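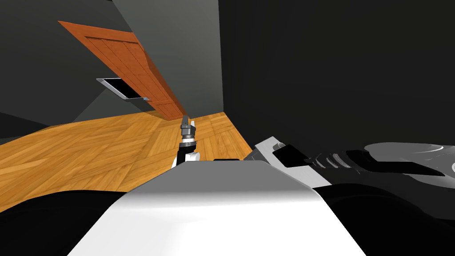 Skarmont im Praxiseinsatz: Simulationsumgebung für zweiarmige Assistenzsysteme

Sonntag, 20. Dezember 2020

Die Hausdienste der Verwaltungsstelle Gronisstead bereiten seit Juni die Einführung eines zweiarmigen Assistenzsystems vor. Das System soll im Aktendienst Türen öffnen, Schränke bedienen und Material zwischen den Büros und der Registratur bereitstellen. Zur Vorbereitung wurde die Simulationsumgebung Skarmont beschafft, mit der sich Bewegungsabläufe in nachgebildeten Räumen erproben lassen. Gegenstand der vorliegenden Bewertung ist ausschließlich diese Software in ihrer Anwendung durch die Beschäftigten des Aktendienstes. Das Assistenzsystem selbst wird nach der Anlieferung gesondert bewertet.

Einrichtung

Die Installation erfolgte durch den Dienstleister Hadgu auf drei Arbeitsplätzen. Die mitgelieferten Raumvorlagen waren sofort verwendbar. Für die eigenen Räume mussten Türbreiten, Anschlagrichtungen und Griffhöhen von Hand eingetragen werden, ein Import aus den vorhandenen Grundrissen gelang nur teilweise. Bei Räumen mit schrägen Wänden brach der Import ohne Fehlermeldung ab. Das Handbuch liegt in deutscher Sprache vor, verweist in den Kapiteln zur Kollisionsprüfung jedoch mehrfach auf Menüpunkte, die in der gelieferten Fassung anders heißen.

Arbeit mit dem Programm

Eine Sitzung beginnt mit der Auswahl des Raumes und der Aufgabe. Die Bedienkraft führt den Greifer anschließend mit Handsteuerungen an das Ziel heran, zeichnet den Ablauf auf und gibt ihn zur Prüfung frei. Zwischen der Gesamtansicht und der Ansicht am Handgelenk kann jederzeit gewechselt werden. Die Ansicht am Handgelenk ist für das Ansetzen an Griffen und Kanten unentbehrlich, verlangt aber Gewöhnung: Der Greifer nimmt einen erheblichen Teil des Bildes ein, und bei geneigter Stellung geht die Orientierung im Raum leicht verloren.
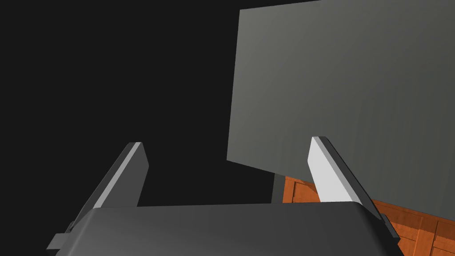
Ansicht aus der Simulation: die beiden Finger des Greifers, dahinter eine graue Fläche und eine Oberfläche in Holzoptik.

Die Darstellung der Oberflächen genügt den Anforderungen. Holzmaserungen und Fugen sind gut zu unterscheiden. Schwächen zeigen sich bei dunklen Wänden und Hintergründen, vor denen sich Entfernungen kaum abschätzen lassen. Eine einstellbare Grundhelligkeit fehlt und sollte nachgeliefert werden. Positiv hervorzuheben ist die Wiedergabe aufgezeichneter Abläufe, die sich an jeder Stelle anhalten und von dort aus neu ausführen lassen.

Auswirkungen auf die Beschäftigten

Sieben Beschäftigte des Aktendienstes haben an der Erprobung teilgenommen. Die Einweisung war je Person auf fünf Stunden angesetzt. Für die erste brauchbare Aufzeichnung einer Türöffnung wurden im Mittel fast 30 Minuten benötigt, was den Erwartungen der Leitung deutlich widersprach. Mit zunehmender Übung verkürzte sich diese Zeit, bei Türen mit kleinen Griffen allerdings nur geringfügig.

Die Tätigkeit am Bildschirm unterscheidet sich grundlegend vom bisherigen Rundgang. Mehrere Beschäftigte berichteten von Ermüdung der Augen und baten um kürzere Sitzungen. Andere begrüßten, dass ihre Kenntnis der Räume in die Abläufe einfließt, etwa das Wissen darum, welche Türen klemmen und welche Schränke vor dem Schließen angehoben werden müssen. Gerade diese Eigenheiten kann Skarmont bislang nur unzureichend abbilden. Reibung und Türgewicht lassen sich einstellen, ein Verkanten hingegen nicht.

Etenesh Worku, Leiterin des Aktendienstes, hat in der Auswertung angeregt, die Aufzeichnung von Abläufen als eigene Aufgabe in die Tätigkeitsbeschreibungen aufzunehmen. Die bisherige Praxis, sie neben dem Tagesgeschäft zu erledigen, führte zu Rückständen bei der Postverteilung. Über die Eingruppierung wird mit der Personalvertretung noch verhandelt. Eine Zusage, dass nach der Einführung keine Stellen entfallen, liegt bis zum Ablauf des laufenden Haushalts vor.

Bewertung

Skarmont ist für die Vorbereitung einfacher Abläufe geeignet und kann Dienststellen empfohlen werden, die ausreichend Zeit für die Einarbeitung vorsehen. Für verwinkelte oder schlecht dokumentierte Gebäude ist der Aufwand beim Nachbilden der Räume derzeit hoch. Von einer Beschaffung ohne begleitende Regelung der Arbeitszeit am Bildschirm wird abgeraten. Die Lizenz wird in Gronisstead zunächst verlängert.

Kommentare

E. Berhe, Stirdale
Vielen Dank für die Bewertung. Den Abbruch beim Import kennen wir auch. Bei uns half es, die schrägen Wände vorher aus dem Grundriss zu löschen und im Programm neu anzulegen.
Etenesh Berhe

Registratur_Nord
Werden die Sitzungen am Bildschirm auf die Pausenregelung angerechnet? Dazu steht im Text leider nichts.

Gast
Die Ansicht am Handgelenk finde ich auch nach Wochen noch anstrengend. Mit der Gesamtansicht auf einem zweiten Monitor geht es etwas besser.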